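Gakwood Students Question Value of Textbook Buyback Offers

January 2021

GAKWOOD - The Gakwood Student Consumer Desk today published a review of the textbook buyback offers made to students at the end of the fall term, and it does not find much to cheer about. The review looked at 308 used titles and compared the price quoted online with the amount on the check that finally came in the mail.

Buyback sites tell students they will get "top dollar" and a free shipping label. The label is free. Whether the dollar is anywhere near the top is another matter. Wevley Book Return, the service most often advertised on the Gakwood student portal, quotes a price as soon as an ISBN is typed in. The same page says, in much smaller type, that the price may change after the book has been inspected. Students do not get to see the inspection, and a book marked down for "wear" is mailed back only if the seller pays the postage.

Of the sellers who sent the Desk their paperwork, 12 had accepted a lower amount because paying to get the book back would have cost more than the difference. The Desk does not claim this was anyone's plan. It does ask why the return fee appears on the last screen and the quote on the first.

The review also takes up the matter of editions. A quote can drop by up to 20 percent in the week a new edition is announced, even if the new edition has the same chapters in a different order. Students who locked in a quote in November were told it had expired when their packages were checked in. Wevley's terms allow for this. The Desk read them twice and could not find a date on which a quote becomes firm.

Bokari, a smaller service that joined the portal last year, says it has handled 2,843 books from the region and that its sellers are satisfied. It did not say how satisfaction was measured, and the Desk was not given the survey.

The Desk is asking the portal to list return fees next to quoted prices and to stop using the words "guaranteed offer" for offers that can be changed. It has also asked that the Hong Street campus store post its own buyback prices, which are now given only at the counter.

Until then, students are advised to save a copy of the quote, take photos of the cover and spine before packing, and check what a classmate would pay. The full review is free to read at the Desk's office and on the portal.

Contact: Gakwood Student Consumer Desk, Hong Street campus

###

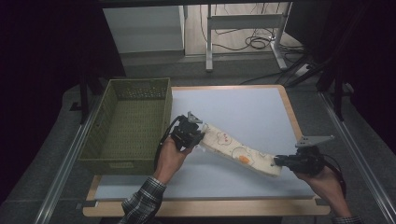

Hand-held grippers and a green plastic basket on a white tabletop.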